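October, by Juwita Halim
14 shares | 23 comments

Vastetti sells a simulated city for training sidewalk delivery robots. Our small team in Rurnbridge has used the trial license for two months, and my opinion of it is mixed.

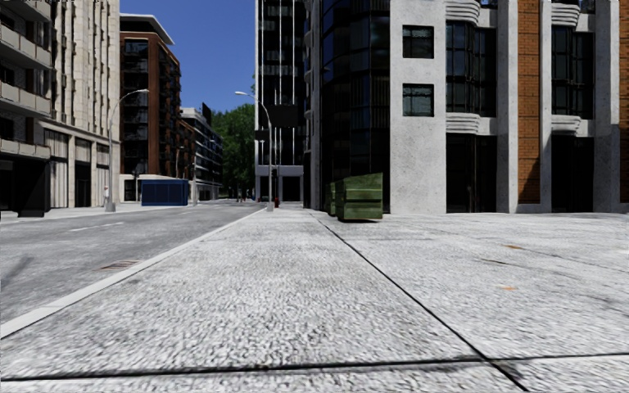 The price is fair and the setup is easy. My colleague Clem Merrick had a robot driving in it before lunch. For teaching a machine to follow a curb, I would buy it again.

My doubt is about people. A real sidewalk at five in the afternoon is full of them, and they stop without warning to look at their phones.

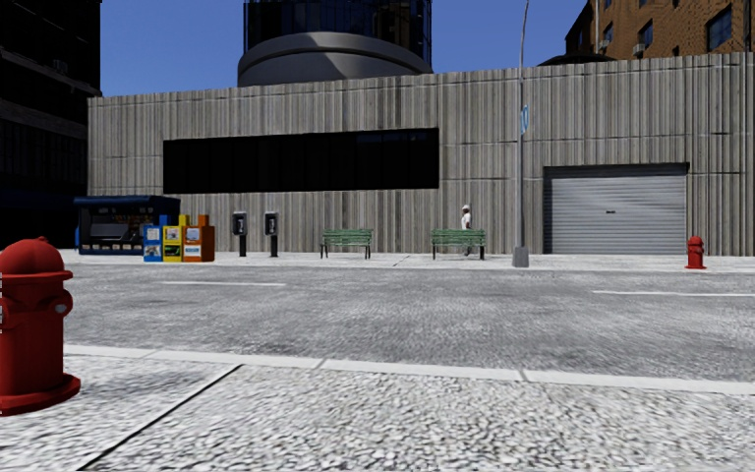
The trial lets us change the number of walkers, but they all behave too politely. A robot which learns only from polite people will be surprised in its first week of work. I wrote this to the company and received a kind answer, without a date for any change.

So I advise small teams to take the basic plan, and to keep the money they save for testing outdoors.

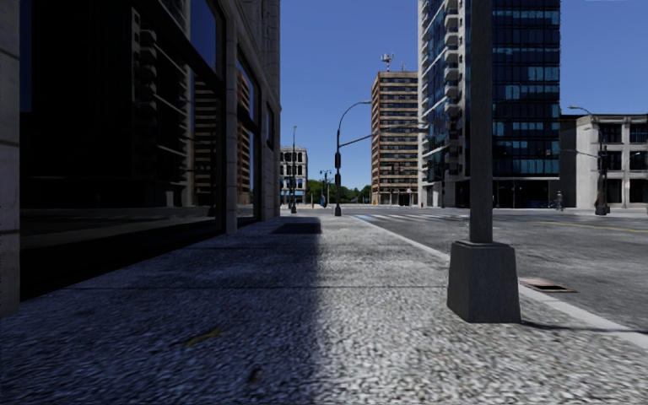
Sun and shade on the sidewalk in the Vastetti city.

The shadows, I must admit, are very well done.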